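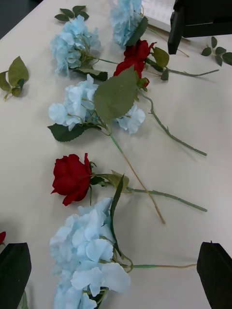

Shewit Endale wrote in to ask whether a hair dryer will do for silk flowers, as hers had gone gray on a shelf over the radiator and she didn't want to wet them. It will, on the cool setting. Hot air softens the glue that holds the petals to the stem, and hydrangeas come apart floret by floret once that goes.

Cleaning artificial flowers

Take the arrangement apart first and lay the stems out on a table. Roses and hydrangeas need different handling, so sort them before you start.

For ordinary dust, hold the stem upside down and blow from the stem end toward the bloom. Work outdoors or over a bathtub. Follow with a soft makeup brush or a clean half-inch paintbrush. Brush roses from the center outward.

For hydrangeas and anything else with many small petals, use a bag. Put 2 tablespoons of table salt in a large paper bag, add the flower heads with the stems sticking out, hold the neck closed and shake gently. Tap off the salt outside. If it comes out gray, do it again with fresh salt.

Kitchen grease

Flowers kept near a stove get a sticky film that salt won't shift. Mix a few drops of dish soap into a quart of cool water. Dip a cloth, wring it out well and wipe each leaf from the base to the tip. Wipe again with plain water.

Test reds and dark blues before any of this. Press a damp white cloth on the back of one petal for a minute. If color comes off on the cloth, stay with the brush. Older fabric flowers often bleed, and a red rose will mark a pale one next to it.

Stand damp stems in a tall jar, well apart, and leave them overnight. Don't put them in the sun.

Frayed edges and loose heads

Trim threads with nail scissors. A head that slides off its stem goes back on with a dot of clear craft glue. Let it set for 5 hours before you bend the wire.

Storing them

Use a lidded box with tissue between the layers. Heads should not touch the sides. Plastic bags hold moisture and crush the petals. Attics get too hot in August, so a closet shelf is better.

Creased petals can be steamed. Hold the bloom well above a kettle for a few seconds, keep your fingers out of the steam, and shape the petals while they are still soft.

Next page: getting candle wax out of a tablecloth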